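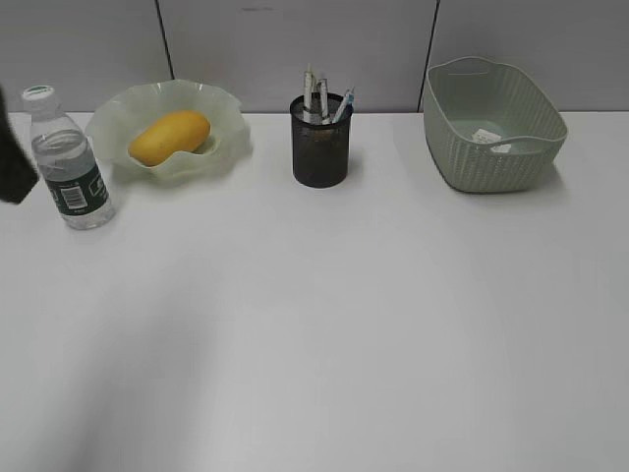

Figure 4. Back row of the work area

4.2 Recording a task by remote control

1. Place the containers along the back of the table.
2. Select Record on the Vostard console.
3. Guide the arm at 15 per cent speed. 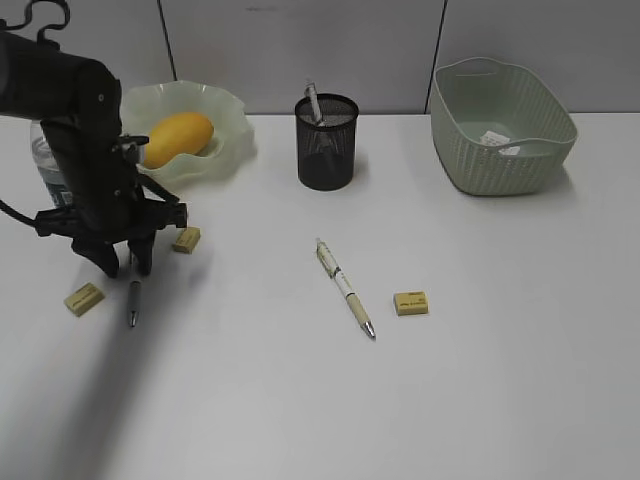
4. Lower the gripper over the item — do not press on the table — and close it.

Caution: Keep hands clear of the arm. 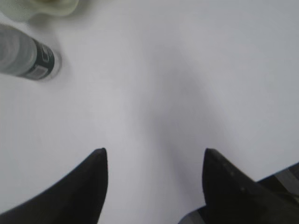 The wrist view helps the operator judge distance. Keep the fingers apart until they are level with the item. An object near the corner, as with the bottle at upper left, should be centred first.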